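Kudlow Twin-Arm Bench Sorting Kit
Supplied by Filtimance, Miltbridge

Price: 797 for the rail frame, bin set and procedure booklet. Arms and grippers not included.

We sell this kit and we still think most claims made for bench sorting should be read with one eyebrow up. A sorting score means very little unless the seller says how the items were laid out, which bin was meant for what, and who decided a pick had counted. The booklet sets all that down before the arms are switched on. Wrapped toothbrushes are our usual test goods, as shiny sleeves are awkward to grip.

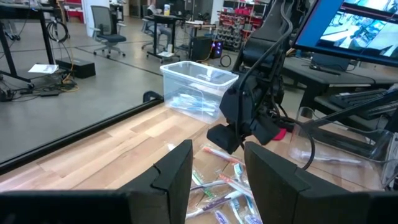 Geeta Garg wrote to ask why she should pay for a booklet telling her to write things down. Her team had managed without one, she said, and a rule that lives in a drawer never made a cell any safer.

Fair point, and you can buy the frame alone for 420. We would still ask you to agree a stop rule, keep hands off the table while either arm is powered, and log every failed pick, including the ones you feel were bad luck.

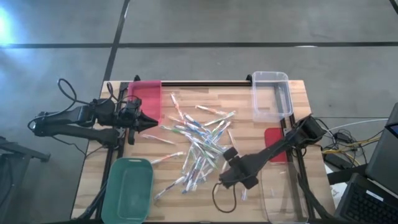 Two arms, one pile, bins at the edges of the table.

Bin layout is where we see the most wishful thinking. If the containers move between runs, the runs can't be compared, whatever the graph says. Mark their places and check them at the start of each session.
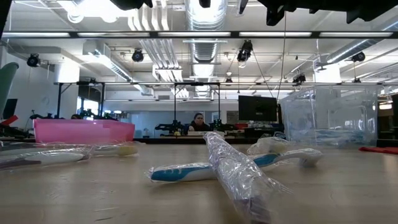

Packaging needs a rule of its own. "Wrapped" and "unwrapped" should be separate tests with separate scores. A blue-and-white brush with a wrapped one lying across it, and a small plastic bag just behind its head, is a fair sort of muddle to plan for. Decide beforehand whether an empty sleeve in a bin is an error. We say it is.

The booklet asks for 8 runs per layout, and
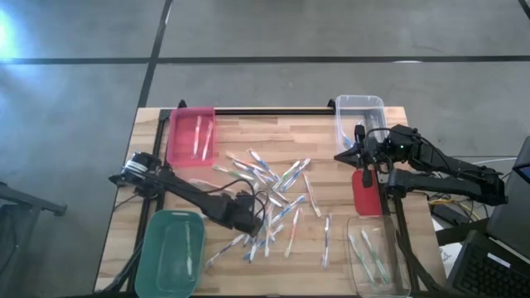 none of them may be dropped afterwards without a written reason. Coman, our older single-arm kit, asked for 7, and we were never happy with it. Neither number proves a system is ready for real work. It only makes a poor result harder to hide.

Booklet revised in March by Parveen Cassim. Spare bins sold separately.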